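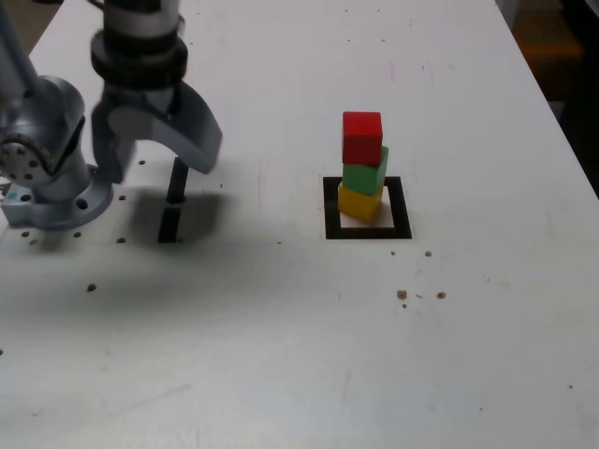 A stack of three blocks on the black-bordered square.

2021-05-30. Kunia has issued a revised layout for its block-stacking exercise. The stack is now built inside a black square on a white surface, and each attempt has a limit of 60 seconds.

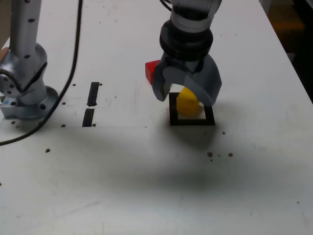 The previous version allowed 200 seconds and set no fixed position for the stack. Davina Gunn, who drafted the change, said results from different sessions could not be compared. Blocks may be placed one at a time only. 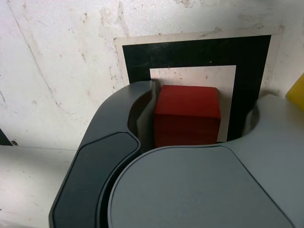 A block that lands outside the border is scored as a miss. Red, yellow and green blocks remain in use, and color order is recorded but carries no points.

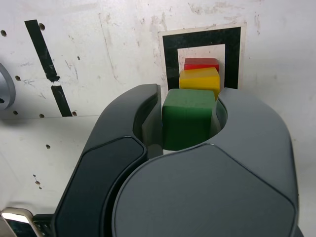
Abdelghani Tawfik will collect comments on the scoring sheet until July. The old sheet stays valid for the 8 sessions already scheduled.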